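Ticket 2254 – Cereal and granola bay, shelf labels and stock not agreeing
Site: Dalgleish Row shop
Category: Shelving / stock / labels
Priority: Normal (raised from Low, see entry 4)
Status: Open, waiting on supplier
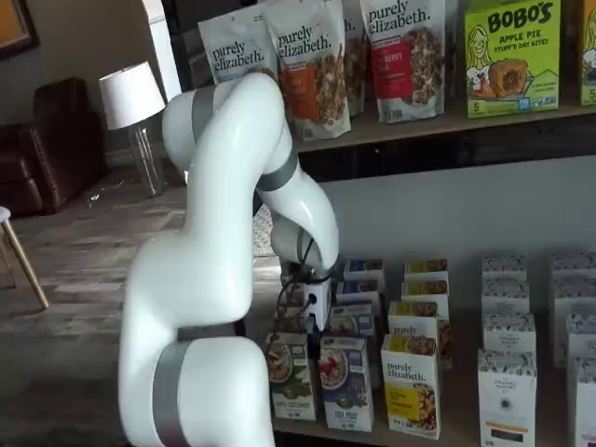
1. Problem as reported

The shop says the upper wooden shelf in the breakfast bay "keeps going wrong". I asked for something more exact and got this: the stock screen says there are gaps, the shelf says there are none, and the order sheet keeps asking for more purely elizabeth granola than the shelf can take. The shop blames the Vundum labels. Vundum blames the shop. I have had both explanations before on other bays and I don't take either on trust.

The pouches stand upright on the upper shelf with a green BOBO'S box to the right of them, the APPLE PIE one. Cereal boxes are on the shelf underneath. The shop wants it noted that the granola is "always faced up properly". One of the four pouches is mostly hidden behind the ones next to it, so I'm noting that instead.

2. First checks

Asked the shop to confirm the shelf plan in use. They sent the June plan. The stock system has the plan before it. That would explain a fair bit by itself, but the shop says the fault was there before the plan changed, and their own notes back them up for once.

Asked for the labels to be taken off the upper shelf and put back in plan order, left to right. Done the same afternoon. Stock screen refreshed. No change.

Asked whether the whole label strip had been clicked home in the rail or only pressed at the ends. Reply: "clicked home". Asked again, with the strip number. Reply: "it is now".

3. Supplier reply (Vundum), pasted in full

"Thank you for contacting us. Our labels do not lose their position in normal use. We suggest cleaning the rail with a dry cloth and restarting the base unit. If the problem carries on, please check that products are placed according to the plan."

I have no quarrel with a dry cloth. I would like to know what normal use means, given that this is a grocery shelf and people pick things up off it. Asked. No answer to that part.

Base unit restarted at 7 in the morning before opening. Screen was right until mid-morning and then showed the berry pouch as out of stock. Shop sent somebody to look. The pouch was on the shelf.

4. Raised to Normal

The order sheet has now asked for 70 pouches of granola for one bay. The shop caught it before it went through. Their normal order is 31. Anyone who has stood in front of that shelf would know it wouldn't hold 70, and the order sheet has the shelf depth in it, so either the depth is wrong or the sheet isn't reading it.

Checked the depth. It is right. So the sheet isn't reading it, or it reads it and ignores it. Passed to Dukum, who look after the ordering side.

5. Dukum reply, in short

They say the sheet takes its figures from the labels and orders what it is told to order. They also say the shelf depth is "advisory". I can't find that word anywhere in their own guide. Asked which page. Waiting.

6. What we tried on Thursday

a) Moved the BOBO'S box one place further right, leaving a clear gap after the last pouch. The shop's theory was that the box and the pouch were sharing a label. The screen didn't change. Theory dropped, by me at least.

b) Swapped the label for the red-panel BERRY pouch with the one for the orange-panel pouch. If the label was at fault, the false "out of stock" should have moved with it. It stayed with the berry line. So the label itself looks fine, which I was not expecting and which Vundum will enjoy.

c) Checked the product codes. The berry line is in the system twice, once under the old plan and once under June. The old one has no stock against it and never will have. The screen appears to show whichever it loads last.

d) Removed the old code. Screen right at close of business.

The shop asked if we could close the ticket. No. It was right until mid-morning last time as well.

7. Next day

Berry line still showing correctly. Order sheet now asks for 31, plus 7 of something with no name and no price. The shop says they have never sold it. Code looked up: it belongs to a Trornon snack line that isn't on either plan. I would have said that was a separate fault, but it turned up on the same sheet the day after we removed a code from the same bay, so I'm keeping it here until somebody shows me otherwise.

8. Requests to the shop while this stays open

– Please don't tidy the labels. If one looks crooked, leave it and tell us.
– Keep the pouches so that the name and the flavour panel on each can be read from the front. We can't compare screen and shelf if one is behind another.
– Check the granola order by eye before it goes. If it says 70 again, stop it and send us the sheet.
– Write down the time when a line goes wrong. "Earlier on" has been used three times in this ticket and is no help.

9. Outstanding

Dukum: page number for "advisory", and where the nameless line comes from.
Vundum: meaning of normal use. Also whether the restart reloads old codes, as I now suspect it does. They say it doesn't. They haven't said how they checked.
Shop: one full week of opening and closing screens for the bay, both shelves.

The other breakfast bays haven't been looked at. The shop says they're fine. Added to the list.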